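4.3 Data collected by the student group

The Mallora course asks each student group to record its own demonstrations with a hand-held gripper before anyone is allowed near the arm. The handbook claims that this teaches "what the robot needs to see". We were not convinced, and the July session did little to change our minds.

The group had 60 minutes and two tasks at the sink counter. Five students took turns. Kiani, who marked the logs, found that most of the discarded recordings came from the second task, where students tended to look at their own hands and forget what the gripper view would contain. Bech has argued that a longer briefing would fix this. We doubt it. The students had been told, and several could repeat the advice word for word.

A second problem is the head-mounted camera. It is supposed to add context, yet its value was never tested against the gripper view alone. Figure 5 shows how much of the room already falls within the wide gripper view, including the faucet and the bottles beside it. Whether a model can use any of this is a separate question, and the course report skips it.
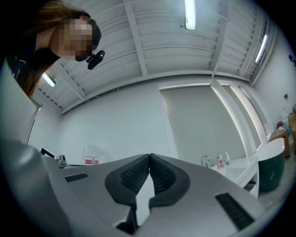 Figure 5. Gripper view at the sink counter, with the operator leaning over the tool. Face obscured.

We therefore treat the group's success figures with caution. They were scored by the same students who made the recordings, and only two of the logs were checked by a second marker.

Related items
Noiphan: Marking group work in the robot lab
Kvaran and Bech: Are student demonstrations worth keeping?
Zodville robot club: notes for new members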